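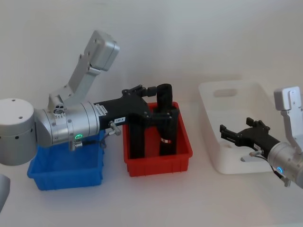

Category: Career Advice / Interviews

Frequently asked questions about the phone interview

Every month we receive many letters about the first call with a recruiter. Valentin Deschamps has collected the answers from our coaches at Gravside.

How long does the call take?
Usually less than half an hour. If the recruiter did not tell you the length, you may ask it by email when you confirm the time.

The recruiter called me without warning. Must I answer the questions at once?
No. You can say that you are interested and ask for a better time the same day. Most recruiters accept this. Please do not try to do the interview in a bus or in a shop.

May I use notes?
Yes, and we recommend it. Keep one page with your main dates, 3 results from your last job and the questions you want to ask. Do not read full sentences from the paper – the other person hears it very quickly.

What do I say when they ask about salary?
Give a range that you can accept also at the bottom. If you do not know the usual pay for this job, say that you would like to hear more about the duties first. You may also ask for their range. In some places the employer must tell it to you.

I had a bad line and missed half of the question. What now?
Ask to repeat it. When the line stays bad, offer to call back. It is better than to answer a question which was not asked.

Should I write a thank-you message?
A short one, the same day or next morning. Five lines are enough. Our coach Noreen Nic Aodha advises to mention one subject from the talk, so the message does not look copied.

I have not heard anything after two weeks. Can I write again?
Yes, once. After this, continue with your other applications.

Do you offer practice calls?
Yes, from August also in the evening. You book them in your Gravside account under "Practice", and you get written comments from the coach.

Related articles
Explaining a gap in your work history
References: whom to ask and when
Your first week in a new team
When to refuse a job offer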